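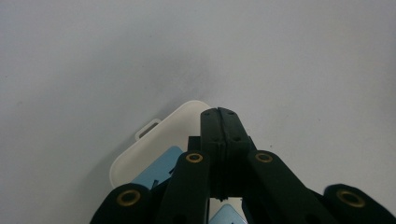 Figure 3. The gripper with its fingers closed over the off-white tray. Brass-colored rings mark the joints on the arms.

3.2 Keeping the fingers true

The hand-held gripper is a lovely thing to maintain. Both fingers are driven through the same set of arms, so a worn joint shows up at the tips long before anyone feels it in the grip. We close the fingers with nothing between them and look along the seam. If one tip sits higher than the other, the joints get cleaned and the pivots tightened, starting with the pair nearest the fingers (Hepburn and Godinho worked out this order, and it saves a great deal of fiddling!). The full check takes 7 minutes and is repeated every 700 grasps. Over almost 3000 grasps we changed the fingers only once.

The open position gets the same care. We open the gripper over the pale tabletop, where the black fingers stand out beautifully, and compare the angles of the two tips. A stiff joint makes one side lag, and a drop of light oil at the pivot usually frees it. Swanson then repeats the motion six times at low speed before the tool goes back to work. Larger items such as the power strip stay beyond the fingers during this step, so that the gap between the tips remains clear.

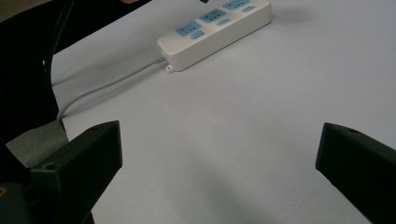 3.3 Resetting the zero point

Any work on the joints shifts the zero point slightly, so we set it again with the fingers closed and store the new value with the Illgate log.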